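원예학 개론 보조 강의록, 5월분. 주제: 동반식재와 잡초 방제의 근거를 어디까지 믿을 것인가

## 1. 출발점

텃밭 책마다 궁합표가 실려 있다. 당근 옆에는 양파, 토마토 옆에는 바질. 표의 출처를 따라가 보면 대개 다른 책의 표가 나오고, 그 책은 또 다른 책을 베꼈다. 이번 시간에는 이런 표를 외우지 않는다. 어떤 주장이 시험을 거쳤고 어떤 주장이 그냥 오래 반복되었을 뿐인지 가려 보는 것이 목적이다.
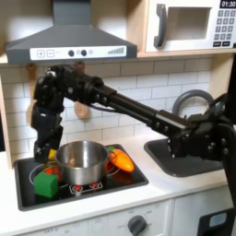
동반식재의 효과를 말할 때 가장 먼저 물을 것은 무엇과 비교했느냐이다. Jidville 시험포의 보고서는 양파를 섞어 심은 당근 이랑에서 벌레 피해가 줄었다고 적었지만, 대조구는 배수로 건너편의 다른 토양이었다. 흙이 다르면 양파 덕인지 흙 덕인지 알 수 없다. 부엌에서도 사정은 비슷해서, 위 사진처럼 검은 레인지 위에 스테인리스 냄비를 올려 두고 두 밭의 당근을 삶아 맛을 비교한다 해도 흙의 차이가 그대로 따라 들어온다. 맛 비교를 효과의 증거로 내미는 글을 보면 일단 의심하자.

## 2. 표본 수 문제

Pridgate 자료는 조금 낫다. 당근 2064포기를 심어 574포기에서 피해를 기록했다. 숫자가 크니 믿음직해 보인다. 그런데 이랑은 단 네 개였다. 같은 이랑의 포기들은 같은 물, 같은 그늘, 같은 벌레를 나눠 가지므로 독립된 표본으로 볼 수 없다. 실질적인 반복은 넷이고, 처리구와 대조구로 나누면 둘씩이다. 이 정도로는 이랑 하나가 담장 그늘에 든 것만으로도 결론이 뒤집힌다.

- 포기 수와 반복 수를 구별해서 읽을 것
- 이랑 배치를 무작위로 했는지 확인할 것
- 피해 판정을 한 사람이 처리 내용을 알고 있었는지 볼 것

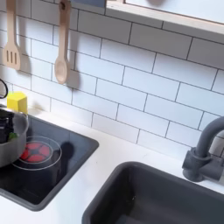

세 번째 항목은 학생들이 자주 빠뜨린다. 잎에 난 구멍을 '경미'로 볼지 '중간'으로 볼지는 생각보다 주관적이다. Pridgate 보고서에는 판정자에 대한 언급이 없다. 없다고 해서 잘못했다는 뜻은 아니지만, 좋게 해석해 줄 이유도 없다.

## 3. 식초 제초제

인터넷에서 제일 인기 있는 처방이다. 가정용 식초의 초산 농도로는 어린 잡초의 잎을 태우는 데 그치는 경우가 많다. 민들레나 메꽃처럼 땅속 부분이 튼튼한 다년생은 다시 올라온다. 뿌린 다음 날 누렇게 변한 사진은 흔한데 3주 뒤의 사진은 드물다. 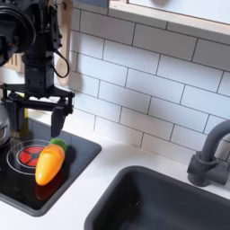
Ghauri 농법 안내서는 식초에 소금을 섞으라고 권한다. 이건 권하지 않는다. 소금은 흙에 남고, 작물도 잡초와 똑같이 피해를 입는다. '천연'이라는 말은 독성에 대해 아무것도 알려 주지 않는다.

## 4. 멀칭

비교적 근거가 단단한 편이다. 빛을 가리면 작은 씨앗의 발아가 줄어든다. 다만 Trallis 시범밭의 '거의 100% 억제'라는 문구는 그대로 받기 어렵다. 조사 시점이 멀칭 직후였고, 두께도 50mm라고만 적혀 있을 뿐 가라앉은 뒤의 값은 없다. 바람에 날려 온 씨앗이 멀칭재 위에서 싹트는 경우도 따로 세지 않았다.
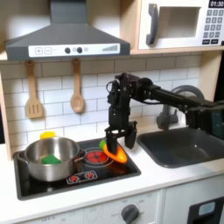 두께를 늘리면 되지 않느냐는 질문이 매년 나온다. 어느 정도까지는 맞다. 그러나 줄기 밑동까지 두껍게 덮으면 습기가 차서 썩기 쉽고, 민달팽이도 꼬인다. 밑동 둘레는 비워 둔다.

## 과제

집에 있는 원예서나 블로그 글에서 동반식재 주장 하나를 골라 출처를 두 단계 이상 거슬러 올라가 볼 것. 원자료를 찾지 못했다면 못 찾았다고 쓰면 된다. 대조구, 반복 수, 조사 시점은 반드시 적고, 분량은 한 쪽을 넘기지 않는다.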